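3. How we collected the demonstrations

I'll say up front that this is the section I'd want to read first if I were repeating our work, so I'm going to be a bit long-winded about it. We wanted a sorting policy that could cope with clutter, and clutter is where hand guiding and remote control really start to pull apart. Both setups at Salport ran the same arm, the same tray and the same controller software (our own package, Gikance), and the person giving the demonstration was the only thing we swapped in and out.

With hand guiding, you put the arm in its free-drive mode, grab it near the wrist and walk it through the job. It's lovely for about an hour and then your shoulder starts to complain! We logged joint angles and gripper state, then replayed each path without the person in the way, so the camera only ever recorded the replay.

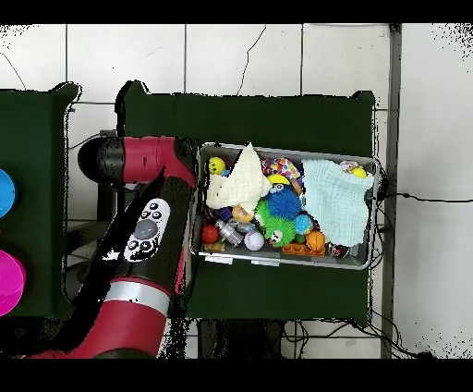
Why replay the path when the person has already done the task once? A person standing over the tray blocks the camera, and a policy trained on those views learns to expect a human torso in the workspace.

The catch is that replays go stale fast. If anything in the pile shifts between the guiding pass and the replay, the gripper closes a little off target, and we had to throw the pair away. Of the first 200 hand-guided attempts we kept 109 (the rest went into a folder I still mean to sort through). Remote control doesn't have that problem, so after December we moved most of the collection over to it.
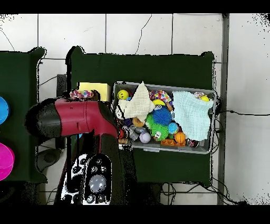 My own worry with remote control was depth. Operators at Otton watched a flat video feed and steered with a handheld controller, and I expected plenty of grasps that stopped short or dug in too deep. Soft things turned out to be the hard case. A crumpled cloth like the cream one lying over the toys has no clear top from a single view, and a peak in the fabric can look like a solid edge. We told operators to come down slowly, close early and lift a little before committing to a direction. I also asked them to leave their mistakes in, as long as they recovered. A fumbled grasp followed by a good one teaches the policy something that a clean run can't, and it took me far too long to believe that.

Figure 3. Remote-control collection at the sorting station, with the arm at the bin and the stacked boxes beside it.
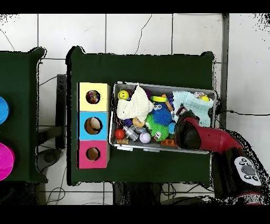 Wilma Crichton objected to this when she read our draft: keeping the recoveries, she wrote, means the policy also learns the fumble that comes before them, and she would trim each run back to the moment the operator starts to fix things. We tried it her way on a subset of 103 runs from the Gondal sessions. Trimming did cut down on hesitant grasps, but the policy got worse at noticing that it had come up empty, so the full set of 4,000 runs keeps the untrimmed versions and marks where each recovery begins. Anyone who agrees with her can cut at those marks and train again.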